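Renting the Cimenville Cottage: Your Questions

We get a lot of the same questions every summer, and we're always happy to answer them, so please don't feel shy about writing if yours isn't covered. 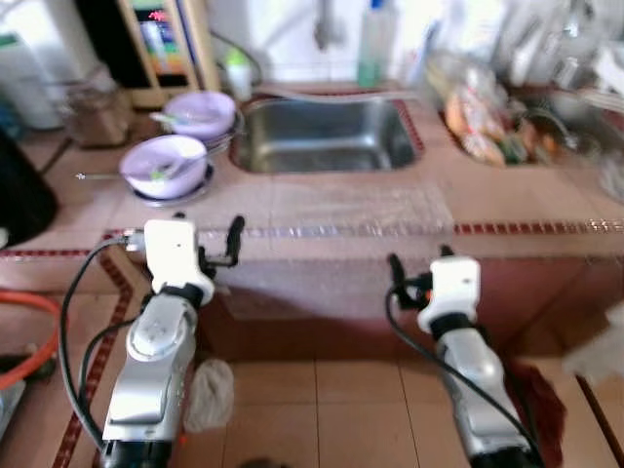

How far ahead should I book?
For July and August, as early as you possibly can. The calendar opens in January and the best weeks go fast (we do keep a waiting list, though!).

What does a week cost?
It's $595 for 7 nights, and that includes towels and bed linens.

Can we bring our dog?
Yes, please do! We just ask that you keep him off the beds and bring his own blanket.

What time is checkout?
By 11, but if you need a bit longer, call us and we'll see what we can do.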